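Grolleo sound mix locked; two reels still in conform

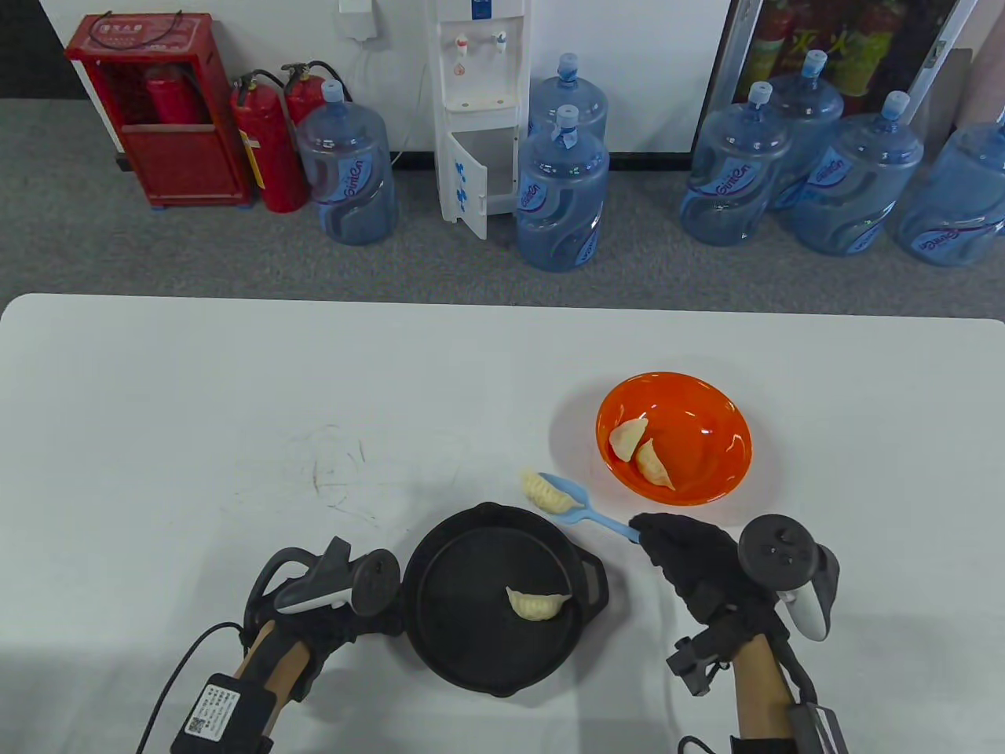
Nima Hassanpour asked after the last issue whether the basement sequence would keep its original production audio, given how much of the atmosphere depended on the boiler hum. It will keep part of it. The hum itself has been rebuilt from a clean recording made at the same location after the shoot, and the dialogue has been lifted from the boom track with the low end rolled off below 80 Hz. The lavalier tracks were unusable in reels 3 and 4 because of clothing noise and have been dropped.

For readers who have not followed the project: Grolleo is a low-budget horror feature, directed by Arsen Panasiuk from a script by Neelam Kushwaha. A night clerk at a records office finds that one filing cabinet refills itself. Most of the film takes place in two rooms. Principal photography was finished last fall and the picture edit was locked in January.

The stereo mix was approved first, then the 5.1. This is the reverse of the usual order and was done to meet the delivery date for the festival screener. The 5.1 version is the one that will play in theaters. Differences between them are small except in the cabinet scenes, where the drawer effects move to the surrounds and the center channel carries only the clerk's breathing. In stereo the drawers sit closer to the voice and had to come down 3 dB to keep the lines clear.

Conform is complete for all reels apart from 2 and 5. Both contain shots that were slowed down in the edit, and the speed changes did not carry over correctly from the edit list to the grading system. Devendra Kushwaha is matching these by hand against the reference file. The shots affected are short, and the work does not touch the sound.

Visual effects are modest. Most are paint-outs of cables and crew reflections in the cabinet fronts. The one large item is the final corridor shot, which joins two takes at a door frame. The first version of the join showed a jump in grain, so the grain has been removed from both sides and a single new layer laid over the whole shot. Version four was accepted with no notes.

Color grading follows at Prerico. The plan is to hold the office at a slightly green white balance and let it drift cooler as the film goes on — the change should not be visible from one scene to the next. Black levels will be checked on a projector as well as a monitor. Several scenes in the early test print lost all detail in the shadows, including one where the clerk's hand has to be seen.

The score, by Nhi Tôn, runs through less of the film than first planned. Four cues were cut after the January lock and one was moved to the end credits. A short run of the soundtrack on vinyl is being priced with Birneo. The quote is for 3000 copies, more than we want, and we have asked for a smaller figure.

Captions and a descriptive audio track are in preparation. The caption file currently holds 2667 entries, including sound labels. Some of the labels for the cabinet give away the effect before it is heard and are being retimed.

The next item will cover the grade and the screening format.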